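# Frete para minerais pequenos: carta registrada ou encomenda?

**parveen_g** · 2018-06-25

Vendi duas peças da coleção e o comprador pediu o envio mais barato. A Dunari cobra 845 pela encomenda com seguro. A carta registrada sai por 155. 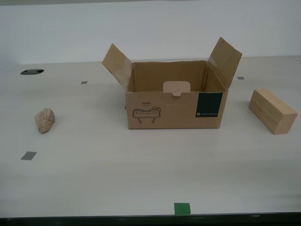

O valor declarado seria 800. Nunca mandei nada por carta registrada e queria saber se alguém aqui já teve extravio.

---

**riludell**

Mando tudo por carta registrada desde janeiro, nenhum extravio. Só demora mais. Para Omamcombe a última levou o dobro do prazo, mas chegou.

---

**Elikem Ayaaba**

Discordo. Com valor declarado de 800 eu não mandaria sem seguro. A registrada tem rastreio, mas a indenização é fixa e baixa. Se perder, você devolve o dinheiro ao comprador do seu bolso.

---

**riludell**

> Se perder, você devolve o dinheiro

Depende do combinado. Se o comprador escolheu o frete por escrito, o risco é dele.

---

**Elikem Ayaaba**

No regulamento do fórum não é assim. Item 2: o vendedor responde até a entrega. Já teve gente suspensa por isso.

---

**fiore**

O Elikem tem razão quanto ao regulamento. Sobre a embalagem: caixa de papelão pequena, peça enrolada em papel de seda e depois plástico bolha, jornal amassado nos cantos. Se balançar e fizer barulho, abra e ponha mais jornal. Caixa usada serve, mas tire as etiquetas antigas.

---

**riludell**

Jornal solta tinta em calcita clara. Uso papel kraft.

---

**fiore**

Com o papel de seda por baixo nunca manchou nada meu.

---

**parveen_g**

Obrigada a todos. Não conhecia o item 2. Vou propor ao comprador dividir a encomenda com seguro e, se ele não quiser, cancelo a venda. As peças não são calcita, então fico com o jornal.

---

**Elikem Ayaaba**

Peça o recibo com o valor declarado impresso. Na agência às vezes entregam só o código de rastreio.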